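Features

The handwriting on the shelf

Brush letters are on bottles, rice bags and noodle cups everywhere. Masanobu Aoki has written them for 40 years, and he still mixes his own ink.

2018-04-22

The first thing Masanobu Aoki asks a new client is to say the name of the product aloud. He doesn't want to see the sales plan or the colours. He closes his eyes, and the client, who is often a young man in a good jacket, must say the word two or three times in the quiet room. Then Aoki writes something small in pencil on the back of an envelope and offers tea.

I visited him in July last year, in the two rooms above a bicycle shop in Clunlow where he has worked since he left Japan. It was very hot and the windows were open, but he had put stones on all the papers. On the floor there were sheets from the week before, all with the same word. I asked which one was the good one. He said he did not know yet, he would look again after the weekend.

Lettering for packages is a strange branch of calligraphy. The people who practise the art for exhibitions sometimes look down on it, and the people who design packages sometimes find it slow. A word on a scroll can be looked at for an hour. A word on a bottle has perhaps one second, from the side, under the lamps of a supermarket, and after that the bottle is in a basket or it is not. Aoki likes this problem very much. He told me that a scroll is like a letter to a friend, and a label is like calling to someone across a street.

It is also a question of shape. Paper is flat and a bottle is round, so a stroke which looks calm on the table can seem to run away when it goes around the curve. For this reason he keeps old bottles and tins in a cupboard, and he wraps his drafts around them with a rubber band. Then he walks to the other end of the room and turns round quickly. 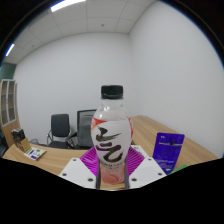
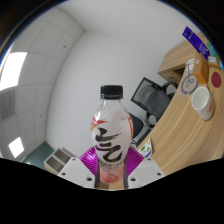 Large black brush strokes on a white label.

The dry places in a stroke, where the paper shows through the ink, are called "flying white" in the old Chinese books. They come when the brush moves fast or when it has little ink left. For a printer they used to be a great trouble, and Aoki remembers a printing house which filled them in with black because it believed they were mistakes. He had to take the train there himself. Now it is the opposite, and clients ask for more dryness than the word can carry. They think rough edges look honest – he finds that they can look only tired.

In the past ten years he has also had a competitor that does not sleep. There are now many computer fonts made to look like brushwork, and for a small company they are cheap and quick. Kaede Yagi works with such fonts. She is a designer at Sondent, a small studio on the Canpolat road, and she was Aoki's pupil for two winters before she went there. I expected her to defend the computer, but she was rather careful. A font, she explained, must repeat itself. If the same letter comes twice in a name, the two are twins, with the same hair out of place, and the eye notices it even when the person doesn't. So she often starts with the font and then redraws half of it by hand, and at the end she has not saved so much time.

She showed me a name she was making for a vinegar from Illau. There were 100 small versions of it on the wall and she had marked 2 of them with a green pencil. To me they were the same. She pointed to the end of the last stroke, where in one the brush seemed to lift and in the other to stop, and after a minute I began to see it too, and then I could not stop seeing it.

The money is not large. Aoki is paid once, and the word can stay on the shelves for decades. One of his, for a soy sauce, has been printed since he was a young man, and he does not like it any more. The second stroke is too heavy, he says. He has offered to write it again without payment and the company has always refused politely, since the customers know the heavy one. His wife buys another brand.

Before I left he let me try. He ground the ink, which took a long time, and gave me a brush thicker than my thumb and a pile of newspaper to practise on. I wrote the character for "river", three strokes, and he looked at it and moved my elbow a little away from my body. I wrote it again. We continued until the bicycle shop below us pulled down its shutter, and he told me to take the last sheet home and hang it where I would see it from the door.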